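## 4. Simulation Environments Supplied with the Kit

The Conow package is sold as a software kit for teams that want to train and test two-arm manipulation policies before buying hardware. It includes a physics back end, a robot model with two arms and parallel grippers, a library of household assets, and a scene generator. We reviewed release 2 of the kit under a research license. The vendor, Evberg, had no part in the design of the tests and did not see the results before submission.

### 4.1 Scene generation

Each scene is built from a room template, a set of surface materials, and a list of objects to be placed on one or more support surfaces. Wall color, counter texture, wall decoration, and lighting are drawn separately, so that a given object layout can be rendered under many visual conditions. The generator checks for contact between objects at placement time and rejects layouts in which two collision meshes overlap. It does not check whether an object can be reached by either arm. We added a reachability filter of our own, which solves the inverse kinematics for a top grasp and a side grasp on every target and drops the layout if both fail.

We generated 200 kitchen layouts with this procedure. The same layouts were used for all policies reported in Section 5, with fixed random seeds for materials and lighting. Generation ran on a single workstation and needed no manual correction, although two of the room templates had to be excluded after their counter meshes were found to lack collision geometry on the end face.

### 4.2 Observation space

The policy receives joint positions, gripper opening, and one color image from a virtual head camera. Depth and segmentation are available from the renderer but were not given to the policy. We kept the wide field of view that the kit sets by default. A narrower view was tried in June and discarded, as it lost both grippers whenever the arms were raised. The wide setting has a cost in the outer part of the image, where perspective stretch changes the apparent shape of objects near the robot. Figure 3 gives an example from the head camera in a kitchen layout.

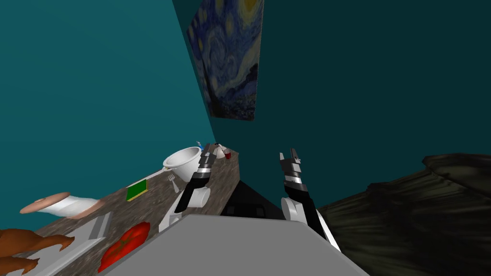

**Figure 3.** Head camera view of a generated kitchen layout, with both arms raised and the counter at left. Note the stretch of the white roll and the tomato compared with the smaller objects farther along the counter.

The effect matters for training because the objects closest to the robot cover the most pixels and are also the most distorted. The encoder supplied with the kit was pretrained on images with a narrow field of view. In early runs it placed the grasp point on near objects with a steady offset along the direction of stretch. We corrected this by remapping each image to a cylindrical projection before it entered the encoder. The remapping was applied to all policies, including the baseline, so that the comparison in Section 5 does not depend on it.

Occlusion by the robot is the second source of error. When an arm reaches forward over the counter, its forearm and gripper can cover part of an object behind them, as with the white bowl in Figure 3. The kit offers a wrist camera model for each arm that would reduce this problem. We left the wrist cameras off, as the lower-priced Pituvano arms that many buyers of the kit are likely to use ship without them.

### 4.3 Asset quality

Visual quality varied across the library. Food items and tableware had detailed textures and plausible highlights. Collision meshes were less even. Bowls were represented by a convex decomposition that kept the inner cavity open, so placing an object inside a bowl behaved as expected. Forks and other thin utensils were represented by a single box each. A gripper closing on the handle of a fork could therefore stop short of the visible surface, and a policy that relied on the image alone received no cue that contact had been made. We replaced these boxes with meshes produced by the Charvát decomposition tool and report results for both versions.

Sponges are modeled as rigid bodies. The kit documentation states this clearly, and it is an acceptable choice for pick-and-place work, but tasks that involve wiping or squeezing fall outside what can be tested here.

### 4.4 Task protocol

Every trial starts with the arms in a fixed ready pose and the grippers open. The policy is given a short text command that names one target object and one destination on the counter. A trial ends when the target has been at rest in the destination region for two seconds, when an object leaves the counter, or when the limit of 60 seconds of simulated time is reached. Only the first outcome is scored as a success. Either arm may be used, and handovers are allowed.

Control commands are issued as joint position targets and tracked by the controller included in the kit. We did not tune its gains. Layouts on which the scripted planner from the kit failed were kept in the test set, so the planner's score in Section 5 should be read as a baseline and does not set an upper limit on what a learned policy can reach.

The remapping code and the replacement meshes were prepared by Balakrishnan Warrier and are available on request, subject to the asset license of the kit.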